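Rosteo wiping fault

The Rosteo wiping fault was a force-control error in the Rosteo, a two-armed household robot made by Murnetti. The task was to wring a cloth above a counter and then wipe nearby surfaces.
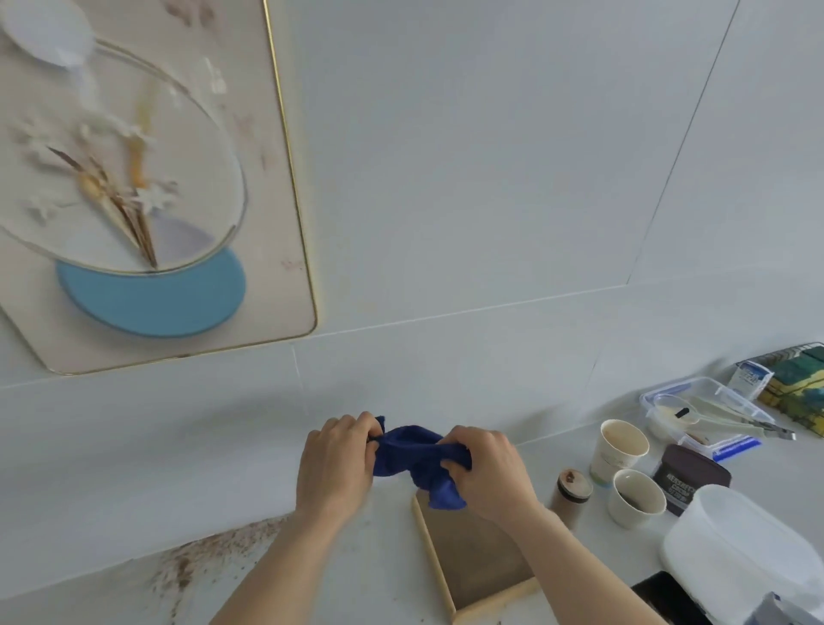
Lachlan Innes wrote that the wrist sensor was set to zero while the cloth was still being twisted, so every later reading came out too low.

Effect on wiping

At the corner of a framed panel, one hand holds the panel and the other moves the cloth. In 14 of 203 test runs the wiping arm pushed too hard and did not stop.
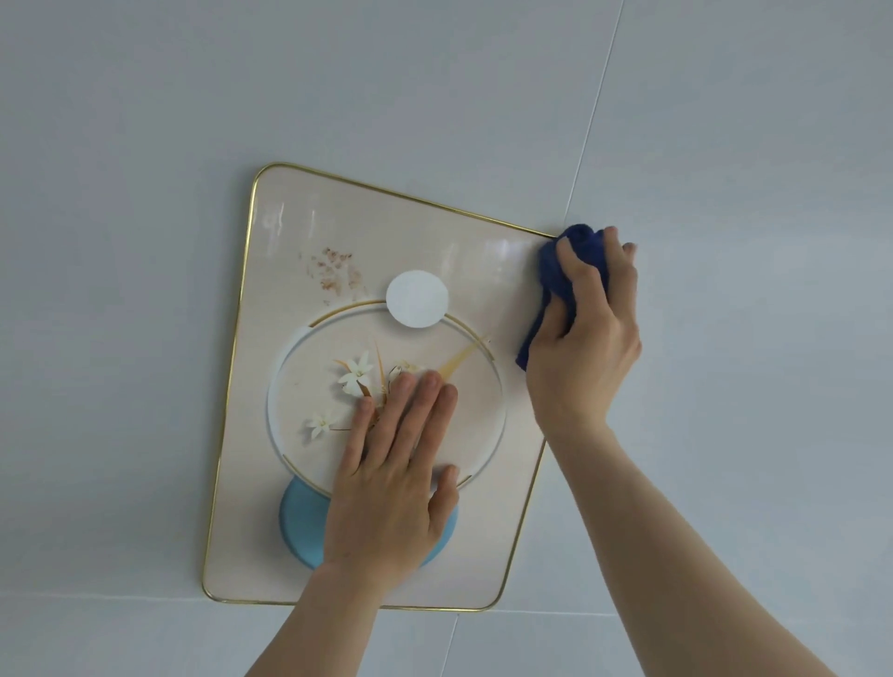 Correction

An update of 14/05/2020 moved the zero step to before the cloth is picked up. Araceli Garrido asked also for a mechanical limit, but Murnetti did not add one.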